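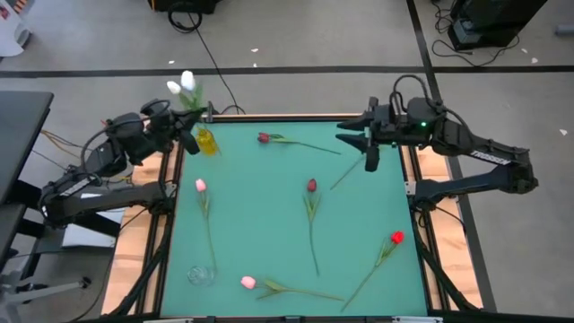
Artificial tulips on the green mat, two white ones in the yellow vase, the rest still to place.

Faux stems in narrow vases - how do you stop the lean?
Started by stemcutter, Tuesday

stemcutter
I have a batch of artificial tulips and a mix of small vases, and I want a repeatable way of arranging them. The white pair are in the yellow one so far. The vase is leaning, which is the main reason for this post. The pink, the dark red and the others are lying on the mat until I decide on an order.

Points I would like opinions on:

Whether to weight the vase before any stems go in, or after.
Whether to cut the stems down or fold them inside.
Whether mixed colours belong in one vase or should be split between the yellow and the clear glass.

The stems are plastic over wire. I have side cutters and a bag of glass beads. I do not want to use floral foam if it can be avoided, as the vases are translucent and it would show.

marlpit
Weight first. A faux tulip carries most of its mass in the bloom, and with no water in the vase there is nothing low down to balance it. Two heads in a light vase is enough to shift the centre of gravity outside a small base. Put 200 g of beads in the bottom and try again before you touch the stems.

Check the base as well. Some of the cheaper coloured vases are moulded with a slight dome underneath. Stand it on a sheet of glass and see if it rocks when empty.

quoin_end
Disagree on weighting first. If you fill the bottom with beads you then have to push each stem down through them, and covered wire does not go through beads cleanly. It catches, you push harder, and the coating splits at the cut end. Stems in, hold them where you want them, then pour the beads round them. Same final weight, no damage.

marlpit
That works if you have someone to hold the stems. On your own you are gripping a bunch at the neck with one hand and pouring with the other, and everything turns as the beads go in.

quoin_end
Rubber band round the stems just below the rim. It disappears behind the leaves.

Dovetail60
On stem length, do not fold. A folded wire is a spring and it will push the whole arrangement up and to one side for as long as it is in there. It is also visible through translucent plastic or glass as a dark loop. Cut to length.

The rule I use is bloom height above the rim no more than the height of the vase itself for tulips. Real ones are sold long and droop, but the artificial ones stay rigid and look like lollipops if you leave them at full length. Cut one, stand it in the vase, cut again if needed, then use that one as the gauge for the rest. Vary them by 2 cm or so either way afterwards or they will look like a fence.

stemcutter
Empty vase checked on glass as suggested. It does not rock, so the base is sound and the lean is down to load. I will try the rubber band method.

On cutting: I was hoping to keep the stems full length so they can be moved to a taller vase later. Is there any way round it?

Dovetail60
Only by using the taller vase now. Otherwise bend a hook of no more than 3 cm at the bottom of each stem. That takes up a little length, and the hook sits under the beads and anchors the stem. It is a compromise. The bend will mark the coating permanently, so you have not really preserved anything except the option.

fennel_row
I would question whether the leaves are being dealt with at all. On most faux tulips the leaf is a separate moulding that slides on the stem. They arrive flattened from the packet and everyone leaves them where they are. If both leaves are on the same side, the stem will rotate in the vase until that side is downhill, and you will think it is the bloom doing it.

Slide the leaf so its base sits at or slightly below the rim. Open it out with your thumb. A hairdryer on low will take out the packing crease in the fabric type. Do not use it on the soft latex type, the surface goes tacky and never recovers.

marlpit
Seconded on the hairdryer warning. Ruined a set of Bestow ones that way. They picked up every bit of dust in the house from then on.

quoin_end
Were those the real-touch ones? I have had Bestow stems in a bright hall since June and the colour has held, but I would agree the coating is soft.

marlpit
Real-touch, yes. No complaint about the colour. The red did transfer slightly onto a white one where they were pressed together in a box, which is relevant here. I would keep a dark red well away from white in storage.

tallow_lane
On the colour question. Two whites, a pink and a dark red in one small vase is a jumble. The eye goes to the red and the rest reads as background. I would leave the whites in the yellow vase as they are and put everything else in the clear glass one. Yellow tint also changes how the stems look behind it - greens go olive - and white blooms suffer least from that.

fennel_row
The opposite, for me. The clear glass is the less forgiving of the two, because you see every wire end and every bead. It should get the fewest stems. Put the larger group in the yellow one, where the colour hides the mess, and a single stem in the clear.

tallow_lane
The yellow one is already leaning with two in it. Adding more to it is not the answer.

fennel_row
It is leaning because it is unweighted. That has been covered.

tallow_lane
It has been suggested. It has not been tested.

Dovetail60
Both of you can be satisfied by trying it. It takes five minutes and the flowers do not wilt.

stemcutter
Tested. Results in order:

Rubber band on the two white stems, fitted below the rim. Vase held upright, beads poured in to a depth of three fingers. Vase stands straight. I did not weigh the beads.

Added the dark red to the same vase. Still stands. Looked wrong, as tallow_lane said. Removed it. Removing a stem from the beads is more trouble than putting it in, and it brought a fair number of beads out with it, which then had to be found.

Pink on its own in the clear glass with a hooked end. Stable without any beads. The hook is plainly visible.

marlpit
Use a finer fill in the clear one. White aquarium gravel hides a wire end completely and is heavier by volume than hollow beads. Rinse it first or the dust coats the inside of the glass. Amdale do small bags of it, and most pet shops will have something equivalent.

quoin_end
Gravel scratches. Fine in a vase you do not care about. I would use clear acrylic chips in glass, or accept the wire and cut the end square so it at least looks deliberate.

marlpit
I have had gravel in the same glass for years and there is haze at the very bottom, below the fill line, where it cannot be seen.

quoin_end
Until you want to put real flowers in it.

gantry_b
Late question on tools. What are people cutting with? I have been using kitchen scissors and there is now a notch in both blades.

Dovetail60
Side cutters, as the original poster has. Never scissors or secateurs, the wire core is hardened in a lot of these. I have a Sauerland pair, medium size, which go through anything I have met. Cut with the flat side of the jaws towards the bloom so the clean face stays on the stem you keep. Point the offcut down into a bin, because it will fly.

gantry_b
Thanks. That explains the notch.

fennel_row
For storage between seasons, since that was touched on: lay them flat, heads alternating, tissue between the colours. Do not stand them in a tube. The Vuner boxes with the shallow lid take a full-length stem on the diagonal. Label the end, not the top, if they are going to be stacked.

stemcutter
Current state: whites in the yellow vase with beads, pink in the clear glass with a square-cut end and no fill. The red looks better next to the pink than I expected, so it will probably go in there. I have not decided on the others. I may need a third vase.

tallow_lane
An odd number in the clear one, if you are taking votes. Three at most at that neck width.

fennel_row
One.

Page 1 of 1
Contact us | Forum rules | Copyright the forum and its contributors | Back to top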